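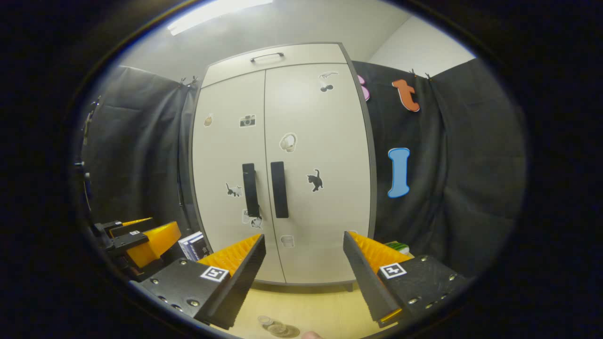 Most people pull too fast the first time they open a door with a gripper in their hand, Llinos Prothero says, and they only notice when the handle slips out of the fingers. "By the third or fourth go they've slowed down without being told. Those are the recordings we want to keep."

Prothero was speaking in Cirkbridge, where Briscombe has announced that Kalar, its hand-held gripper for teaching household tasks to robot arms, will be available to outside users from March. Until now the tool has been used only by the company's own staff and by 16 partner workshops and teaching labs.

Kalar is held in one hand and worked with a trigger. The person doing the teaching carries out the task directly: opening a cupboard, picking up a coin, setting a cup on a shelf. A wide-angle camera on the tool records what the fingers are doing along with a good part of the room around them. Square markers on the finger mounts let the software work out how far the gripper is open at each moment. The recordings are then used to train a policy for Thevar, Briscombe's bench-mounted arm, which has the same fingers and the same soft yellow pads.

Users who already own a Thevar arm can still teach it by remote control, and Briscombe will continue to support the leader arm sold for that purpose. Rizwan Bhuiyan, head of product, said the two methods suit different jobs.

"With the leader arm you know the robot can reach everything you've shown it, because the robot was the one doing the reaching," Bhuiyan said. "With Kalar you can take the tool down the hall and record in somebody's kitchen. You give up some certainty about reach, and you get many more rooms."

To deal with the question of reach, the software released alongside Kalar checks each recording against the Thevar's joint limits and flags any motion the arm could not follow. Flagged recordings can be trimmed, recorded again or left out of training. The check runs on an ordinary laptop and does not need a connection to the arm.

Cabinets have been a large part of the development work. A hinged door moves the hand along an arc, and a tall door moves it along a wide one, so a small error in the grip grows as the door opens. Bar handles, knobs and recessed pulls each call for a different approach. Briscombe's practice notes for new users begin with bar handles and suggest recording 30 demonstrations of a single door before moving on to a second.

Small flat objects are covered later in the notes. Nilmini Cassim, who wrote the section on coins, said the usual trouble is that people use their free hand to help.

"You want to steady the stack with a finger. Everybody does it at home," Cassim said. "If you do it in the recording, the robot is learning a task that needs a hand it hasn't got. We ask people to keep the other hand behind their back for the first 10 tries, and after that it's habit."

The notes also ask users to vary their surroundings on purpose. Curtains can be opened or closed, objects on the table moved, lights switched on or off, and stickers or magnets added to a door. Debashish Navaratnam, in charge of training software at Briscombe, said early policies had learned to find a door by its surroundings and lost track of it when the furniture was rearranged.

"We had one that was fine in the morning and hopeless after lunch," Navaratnam said. "Someone had moved a lamp. Now we'd sooner have a messy set of recordings than a tidy one, as long as the grasps are good."

Kalar will be sold as a single unit or in a pack of 3 for classes and larger recording projects. Each unit comes with two sets of finger pads, a calibration board, a charging cradle and a printed copy of the practice notes. Replacement pads can be ordered separately. The grip has been reshaped following comments from partner labs and can be used left-handed or right-handed without changing any parts.

Recordings are stored on the user's own computer. Users may choose to share them with Briscombe, and the software will ask before each upload. A blurring tool for faces and paperwork is included and is switched on by default.

Partner workshops using the earlier version can exchange it at no charge. The older finger mounts will not fit the new body, and recordings made with them need to be converted before they are combined with new ones. Instructions for converting are included with the software.

Enquiries about orders, classroom packs and exchanges should be directed to Kasun Majumder at Briscombe's Cirkbridge office.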